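Stop Telling Me to Upload Every Day

Feb 9, 2022

I got another one of those emails this morning. You know the kind. Subject line in all caps, some guy with a course, and the message is that if I'm not putting out a video every single day then I'm not serious about my channel. I deleted it, and then I kept thinking about it through breakfast and the whole time I was supposed to be fixing the audio on part three, so now you get a post out of it.

My opinion, for whatever a channel with 4,000 subscribers is worth: daily uploading is bad advice for almost everyone who makes how-to videos, and the people handing it out mostly make money from handing it out.

I should say I tried it. Last July I did the whole month. I had my little spreadsheet, I had my batch recording days, I had a template in Prellano so I could drop the intro and the end card on in two clicks. I was so excited! For the first week it was a blast. I had a backlog of ideas, and there's something really fun about seeing the list of videos grow every night before bed.

By the second week I was making videos about things I didn't care about. By the third I was making videos about things I didn't know very well, and that's a much bigger problem when your whole channel is supposed to be helping people. I did one on color settings that had a flat-out mistake in it, and I knew something was off while I was recording, and I put it up anyway because it was 11:40 at night and the box on the spreadsheet needed a check in it. A viewer caught it within the hour. She was very nice about it, too, nicer than I'd have been.

I took that one down, by the way. If you followed it and your skin tones came out looking like canned ham, I'm sorry.

The numbers argument

People always bring up the numbers at this point, so fine. I got roughly 200 new subscribers that month, more than I usually get. Looks great on a chart. Then I looked at how long folks were watching, and it had dropped on nearly every video, including ones I was proud of. My guess is that people saw my name pop up so often they started clicking out of habit and leaving just as fast. I can't prove it. But the slower months since then have had longer watch times and far better comments, and I answer more of them, too.

My friend Rima Moussa runs a sewing channel and she puts out a video when she's finished a garment. That's her schedule. Sometimes it's two in a month and sometimes you don't hear from her until the weather changes. Her people wait. They watch the whole thing, and then they go back and watch the old ones. When I asked her if she worried about the algorithm she said she worried about zippers.

I know Rima is talented and maybe she'd do well on any schedule. And I know there are channels where daily makes total sense - news, sports, somebody walking across a country. If the thing you're covering changes daily, go ahead and cover it daily. Screen recording tutorials about video editing do not change daily. Kekberg puts out a big update maybe once a year and then everyone complains for a few weeks. That's the news cycle over here.
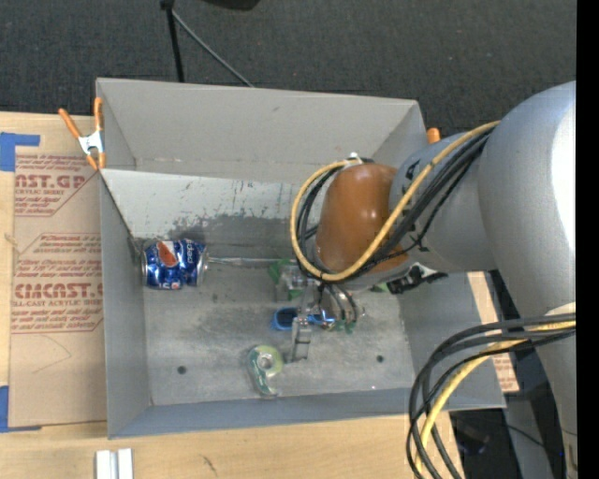
What it does to your gear and your desk

The other thing that gets left out of the daily pitch is the boring stuff. Files! I filled an entire drive in July. I record at a higher quality than I publish, so I've got room to zoom in on a menu, and those raw files are enormous. I had no time to sort them, so I just kept dumping them into a folder called NEW, and then a folder called NEW 2, and I bet you can guess the name of the next one. It took me until the fall to go through it all, and I still found 8 recordings with no sound.

Then there's export time. My computer is fine but it's not fancy, and when it's rendering I can't do anything else on it without the fan going crazy. Every evening was the same. Start the export, wander off, come back, find a typo in the title card, swear, start the export again. I tried Bezerra for a while because it's supposed to be faster, and it was, a little, but then all my captions shifted half a second and I had to nudge them back by hand. One video had 248 captions in it. I watched an entire season of a baking show while I did that, and I couldn't tell you who won.

And microphones want a quiet house. Mine is quiet for maybe two hours a day if the neighbor isn't using his leaf blower. Try building a daily schedule around another man's leaves.

So what's the right number?

I don't think there is one, and I get suspicious when somebody says there is. I've landed on one video a week, most weeks, and I've stopped announcing the day. Announcing the day was my own personal trap. I'd write "coming tonight" on the blog, and then something would crash, and I'd have to write another post about why it wasn't tonight, and pretty soon I was putting more effort into the excuses than the video.

What I do these days is keep two finished ones in my back pocket. If I get sick or the power goes out, I post one of those. If I get a really good idea, it can jump the line. I also watch each video all the way through the morning after I finish it, with coffee, before it goes anywhere. I catch something almost every time. Last week I'd called the same button by two different names in one sentence.

The Pandthorpe forum had a long thread about all this over the holidays, and one person wrote that slow channels are just lazy channels with a nicer story. That one stung a bit, I'll admit. I've been lazy, I know what it feels like, and it doesn't feel like redoing a voiceover five times because the word "layer" keeps coming out "lair." A week goes into these things. You just see the nine minutes at the end.

If you're starting out and you like posting every day, then please do it and ignore me completely, some people are built for it and I'm a little jealous. But if you're doing it because an email told you to, and you're up at midnight uploading something you wouldn't want to watch, try skipping tomorrow. See who complains. I skipped an entire week in October and got one message, and it was from my mother, asking if I'd changed my phone number.

Part three is exporting as I type this. The audio's better, the fan is howling, and I'm not saying what day it'll be up.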